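Esi Acheampong has tested household textiles for the Drernton laboratory since she left the dyeing floor at Clasel. Her subject is terry: how much water it holds, how quickly it takes it up, and why a new towel so often fails at both.

"The complaint we get most is that a new towel pushes water around," she says. "Nine times out of ten that is finish. The mill adds a softener so the towel feels good on the shelf, and the softener coats the loops."

Her standard routine starts with weight. A sample is conditioned overnight, weighed dry, soaked, drained on a rack, and weighed again. Last August the lab ran 119 samples this way, 44 of them before and after laundering. Nearly all of the laundered group took up water faster after the third wash. Total capacity changed much less.

"People mix those two up," Acheampong says. "Capacity comes mostly from the amount of cotton. Speed depends on the surface. A heavy towel can be slow."

Loop height is the next variable. Long loops expose more yarn but flatten under load and snag more easily. Short loops dry sooner. She prefers a medium loop for kitchens, where a towel is used many times a day and seldom gets hung properly.
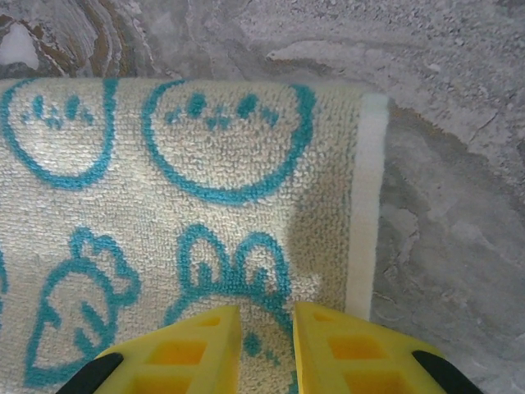
## Pattern and pile

Decoration affects the result, depending on how it is applied. Pigment printed onto loops sits in a binder, and the binder resists water until it wears. Yarn-dyed patterns avoid this, at a higher cost.

"Put a drop of water on the ground color and a drop on the motif," she says. "Time both. If the motif is slower by several seconds, you are probably looking at pigment."

Her former supervisor at Clasel, Todor Kelmendi, disagreed with the drop test and still does. He considers a single drop too local and wants a full strip hung in a tray. Acheampong uses the strip for reports and the drop for sorting deliveries.

On home care she is brief. Wash before first use, at 100 degrees Fahrenheit or warmer. Use half the detergent. Skip fabric softener. Keep terry away from plush throws and fleece in the same load, as they shed onto the loops.

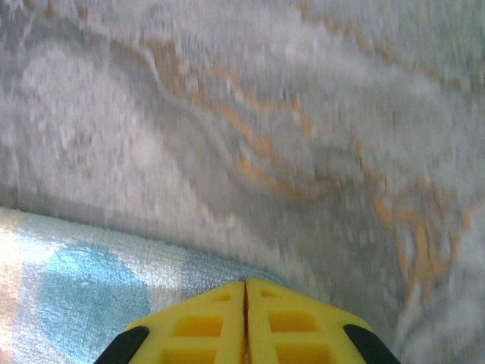 *White terry and a gray surface with wavy orange-tan lines.*

Asked about lint, she says most of it is short fiber left from spinning, and that the filter should show a clear drop by the fourth wash. If it doesn't, she looks at the yarn twist.

The lab's next series covers line drying against tumble drying. Results are due once the second dryer has been calibrated.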